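Subject: Re: [skeria-users] Dish rack material, wall side
Date: April 7, 2025

> We fitted the Pladness rack over the drainboard in the Gandine kitchen in July and the bottom rods now show orange spots where they enter the end panels. The supplier says the coating is rated for continuous contact with water. Is this a known fault with the batch, or should we be looking at how the rack drains?

Look at the drainage first. A coating that survives on the open length of a rod and fails at the ends points to standing water in the socket. We had the same pattern on 31 racks out of 68 at the Bartoš site, and the affected ones were all mounted dead level. The ones with a slight fall toward the sink were clean after the same period in service.

The water there is hard (we measured 54 ppm calcium at the tap), so deposits build up in the sockets and hold moisture against the cut end of the rod. Descaling helps only if the rod can be pulled and dried. On the glued version it can't.
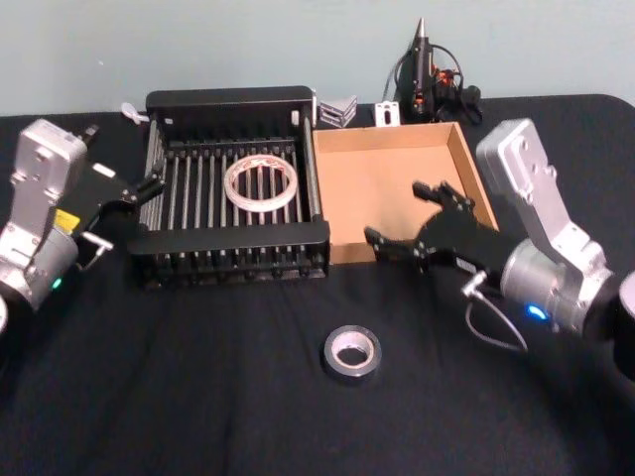

For replacements, I would sort candidates by how the floor is built before looking at finish. A solid tray with holes holds a film of water between the holes and needs wiping. Separate rods shed it faster, and their direction matters too. A floor of narrow metal rods running front to back, like the one in the black rack on the left, with a broad panel at each end, can be tilted along the rods so that runoff collects at one panel only. That gives you one row of joints to inspect. With rods running side to side, the same tilt leaves drops hanging on every rod.

Before you order anything, try a 3 mm shim under the rear feet of one existing rack and leave the others alone. Check the sockets after two weeks with a dry paper strip. If the strip from the lower end comes out damp after a night without use, the joint is holding water and a new coating won't fix it.

The part number for the removable-rod version is 1745 in the Skeria list. Check the width against your drainboard, as it is slightly wider than the glued one.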